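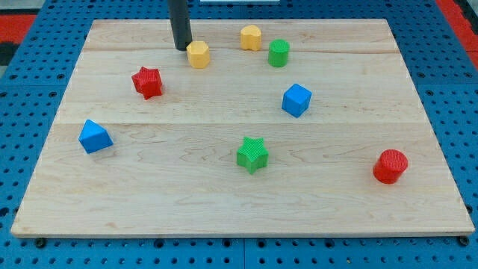 Subject: Re: [sullitz-makers] Pushing arm: blocks turn, do not go straight
List: sullitz-makers (workshop and home builds)

Hello all,

Thank you for the questions to my last message. I answer one mail in full because the others asked for mostly the same things. I was in the workshop on Saturday until quite late, so I have now some results to give also.

> I read your post about the arm that pushes blocks and I would like
> to copy it at home, but I do not understand a few points. First,
> why a wooden board on top of the pegboard? You have already a flat
> base with holes, I would put the blocks directly on it.

I did this in the beginning, in September. The holes are the problem. When a printed block slides over the pegboard, its lower edge falls a little into each row of holes, and the block makes small jumps or it turns. With the cylinders it was not so bad, but the stars were terrible, the points got caught every time. So the holes are good for fixing things and bad for sliding. The board gives the smooth surface and the pegboard holds everything in position, and I can take the board off and put it back at the same place.

My board is light wood, glued from planks. Two seams go across it from left to right. I was afraid of them, because a seam can be a small step. I sanded the whole board by hand with fine paper and then I moved my fingernail over the seams until I felt nothing. I did not put varnish. I tried varnish on an offcut and the blocks were sticking on it in warm weather. Maybe wax is better, if somebody has experience please write.

> Second, the tool. You write only "a rod". Is there no gripper? How
> does it pick something up?

It does not pick up anything. The tool is a black cylindrical rod with a rounded tip, hanging down from the arm, and it pushes from the side. This is the complete tool. I had before a two-finger gripper from the Trokov kit and I spent three months on it, and at the end I had a gripper that sometimes held a cube. With the rod I had movement of blocks on the first evening.

The rounded tip is important in my opinion. My first rod was cut flat at the end and when the height was wrong by a small amount it scratched the wood. You can still find the scratches on the underside of my board (I turned it over). With the round tip it is more forgiving. I let it travel just above the surface, and I check this height with a piece of folded paper in the four corners before every session. If the paper moves freely in one corner and is stuck in the opposite one, your base is not level, and it is better to correct the base than to write a correction in the software. I did it the other way around and lost a weekend.

> Third, can you share the block files? And do they all need to be
> different shapes, or can I print fifty cubes and be finished?

The files are in the Files area of the list, in the folder "pushing". There are eight blocks in my set, two in each color. In yellow there is the octagon and the one with the round lobes, which my daughter calls the bean and I call the heart. In green the star and the cylinder. In red also a star and a cylinder. In blue the cube and the triangle. You can print only cubes, but then you learn only how cubes behave. The shapes are the interesting part:

- Cylinder standing on its end: the rod must push through the middle or the block goes away to the side. It rolls around the tip in a way that looks funny and is very annoying.
- Cube: easy if you push in the middle of a flat side. On a corner it turns first and moves after.
- Star: if the rod enters between two points, it stays there very nicely, almost like it is held. If it touches a point, the star spins.
- Triangle: it depends on how it lies. On one of its rectangular faces it is stable and slides well along its length. Standing on the triangular end is for me the more difficult case.
- Octagon: the nicest one. I use it for each first test after I change something.
- Bean: no idea. Every push is a surprise.

About printing: keep the surface rough. I printed with a rather coarse texture, you can see a crosshatch on the flat tops. I made one set with ironed tops and shiny sides, and the camera program had trouble with the reflections of the lamp. Rough plastic has no such bright spots. Also, the rod slips less on a rough side.

> Last question, what do you call "works"? You wrote that it works
> "mostly" and this can mean everything.

This is a fair remark. My test is the following. I put the blocks by hand on the board in a loose arrangement, not in a pattern. I leave an empty area at the front, and the program must bring one chosen block into this area without moving a second block more than a finger's width. On Saturday I made 50 runs. In 37 of them the chosen block arrived. In the rest, mostly the block turned away from the rod and the program did not notice it soon enough. The bean is responsible for more than its part of the failures.

The arm itself is driven from the Nyaga board, with the standard firmware. I only changed the speed. With the feed at 3000 the blocks continued to slide after the rod stopped, so I am now far below this and it is slow like a snail, but the block stays where the rod leaves it. The control program is 632 lines and a good part of it is old attempts that I did not dare to delete. I will clean it before I put it in the folder, please give me some days.

Some smaller things, for the person who wants to copy it:

1. The pegboard is the blue one from Kimis. I bolted it down through the bigger holes in the strip at the front edge. With the normal small holes the bolts do not fit and please do not drill them wider, the plastic cracks. Ask me how I know.

2. Leave pegboard free on all four sides of the wood. I need the space for stops and for my fingers when I lift the board off.

3. Put the lamp a little from the side. Soft shadows are no problem for the color detection, but hard shadows next to the red blocks were taken as a part of the block, so the calculated center was wrong and the rod arrived too far on one side.

4. If your workbench has red things near the base, tell the program to ignore everything outside of the wood. Mine searched for the red star on the neighbor's side of the bench, for one whole evening.

5. The arm must go up before it travels between two pushes. This sounds clear, but my first version went in a straight line to the next starting point and cleaned the board like a windshield wiper.

What I would like to try next is two pushes in a plan: first turn the block, then move it. For the cube it should be possible with simple geometry. For the stars I have a drawing on paper and not much more. If someone on the list has done this already, also with another kind of arm, I would be glad to read how you decide where the turning ends and the moving begins.

And one request. The second roll of green filament on the shelf beside the printer is mine and it is not finished, please do not throw it away. I need it for a replacement cylinder.

With kind regards from the back room bench

--
sullitz-makers mailing list
To leave the list, send an empty message with the subject "unsubscribe"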